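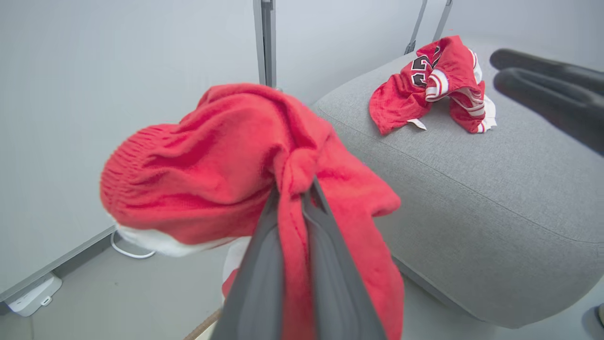 Red knit beanie with white folded band.

October 23, 2022

Logo weave trial, scarf blanks, Surkwood yarn. Ran the two-color jacquard at 60 repeats. Edge letters closed up on 3 blanks out of 4; counters in the "B" filled in. Dropped take-down tension one step and reran, letters open.

Wash test on the September lot: navy bled into white at the side seam. Triin Lepik wants the Šimkus dye tried before we quote the 200 school scarves.

To do:
- reknit the sample with a wider float
- ask Flusach for the cone price
- relabel the September swatches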